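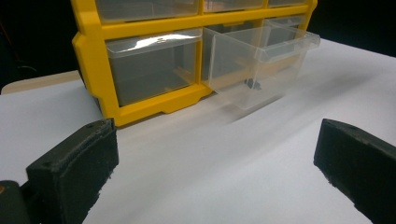

Progress report on the small parts room, Dolturbridge Repair Workshop
Prepared by Puspita Govindasamy for the Prollstead Fund
Period: from March to the end of June

1. Summary of the period

The grant was given to us for putting the small parts of the workshop in order, so that people who come to repair things can find what they need without help. In this period we finished the sorting of the screws, washers and springs. The electrical parts are sorted by half. The sewing parts (buttons, snaps, zipper pulls) are not started, and I explain the reason in section 4.

The work is a little behind the plan which I sent in February. I expect that we will be finished by the end of September, and the plan said August.

2. What was the situation before

For readers who did not see the first report, I repeat it shortly. The parts came to us over many years from closed shops and from private homes. They were kept in jam jars, tobacco tins, envelopes and shoe boxes, under the stairs and in the back room. Some boxes had a label, but the label often belonged to the earlier contents. A visitor who needed one spring for a toaster had to ask a member, and the member had to open many tins. On busy evenings this took more time than the repair.

3. Work done

3.1 Cabinets

We decided to use small plastic cabinets with clear drawers. Before we bought them, I compared three kinds. Metal cabinets are stronger, but they are heavy to move and the drawers cannot be looked into. Open bins on a wall rail are cheap, but the dust in our building is a problem. The clear drawers have the advantage that a person can see whether something is inside before pulling, and the lip of the drawer is wide enough for members who have weak fingers.

The cabinets were delivered by Nonodard in April. We ordered 12 and received 12. One had a crack at the back, and the supplier replaced it within two weeks without cost to us. They stand on tables at present. We would like to have them on shelves, and the shelves are discussed under section 5.

3.2 Sorting

Sorting was done in the evenings, from 6 p.m. until 8 p.m., usually by four persons. First we put away everything that was rusted or broken. Then we sorted by type, and after that by size. I had planned to sort by size first, but after the second evening it was clear that this made very much double work, and we changed the order.

We use a simple rule for the drawers: one type, one drawer. If there is only one piece of a type, it also gets a drawer for the time being, when we believe that more will be found in the remaining boxes. This looks wasteful, and two members have told me so. However, when we put single pieces together in a mixed drawer, the mixed drawer became full in a week and we had the old tins again in a new form. I prefer to have some drawers with little in them until the sorting is complete, and then to join them.

Until now 400 drawers have been given a place in the list. The list is kept in a notebook beside the cabinets, and I copy it to the computer at the end of each month.

3.3 Labels

The labels are the weak point of this period. We first used paper labels with ordinary glue. They came off when people pulled the drawers with oily hands. Then we tried printed tape from Dixit, and it stays better, but it covers a part of the front and some members complained that they can no longer look inside. We now put the tape low on the front and use the smallest letters that can still be read by most people. The relabeling is not complete. Please do not be surprised if you visit and find drawers with no label, or with the remains of glue.

4. Difficulties and delays

The sewing parts are delayed by the water damage in the back room. In May a pipe leaked during the night and the lower boxes became wet. The buttons were mostly not harmed, but the metal snaps were. We spread everything on newspaper to dry, and it took up the tables which we needed for sorting. We lost three weeks in this way. I have not asked for additional money for the damage, as the owner of the building has agreed to pay for the pipe and for the new boxes.

A second difficulty is that drawers are returned to the wrong opening. They all have the same size inside one row, so it is easily done. For a month I checked the cabinets every evening and corrected them. We have now written the number also on the bottom of each drawer. It has become better, but I would not say that the matter is solved.

A smaller point: a drawer which is pulled very far will come out completely and spill. Some members asked for stops. The cabinets have none at the back, and I am testing a small piece of foam that is glued inside the opening. I will report on this the next time.

5. Money

From the grant we have spent the amount for the cabinets and the tape, and a small part of the amount for shelves. The bills are attached separately. The cabinets cost slightly less than the budget, and the tape cost more, so the two are almost equal.

For the shelves there is 1000 dollars in the budget. The carpenter has looked at the wall and advises that the lower part is not good enough for heavy weight. He proposes to fix the shelves to the opposite wall, next to the window. It does not change the price, but we would have to move the sewing table. I ask the Fund to confirm that this change is acceptable, because the drawing in our application showed the other wall.

6. Plan for the next period

In July we will complete the electrical parts. I would like to begin with the fuses, as these are asked for most often. In August the sewing parts will be sorted, if the boxes are fully dry. The shelves can be built at any time after your answer, and the carpenter needs to know one month before.

When all is in the drawers, we will go through the list again and join those drawers which hold only one or two pieces. I expect that this will free enough room for the parts that are promised to us from the closing clock shop in September. If it does not, we will need one more cabinet, and I will write to you before ordering it.

I thank the Fund for its patience with the late sending of this report.

Puspita Govindasamy
Coordinator, small parts room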